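Training > Bench Sessions > Suturing Gallery

Suturing gallery, Curton skills room

Notes from the December practice block on knot tying and thread handling. Session notes were kept by Cremilda Batista and checked by Anselmo Rocha. Each session ran nearly 11 minutes.

Jaws open, nothing gripped. The dark thread runs through a tied knot to a free strand - the end lifts off the tissue.

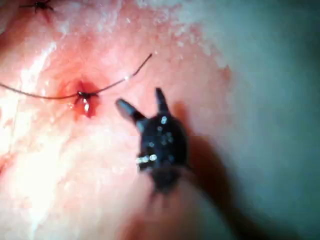
How long should the thread tails be left?
Long enough that the knot cannot slip back through itself. The length depends on the thread, so follow the sheet supplied with it.

Knots are logged under set 618. Comments on tension or spacing go to Janaína Vieira before the next block.

Related items
Needle angles, set 6
Thread storage at Lumanlan
Wirnar bench layout

Contact: Curton skills room, ext. 2893 | Copyright Curton | Back to top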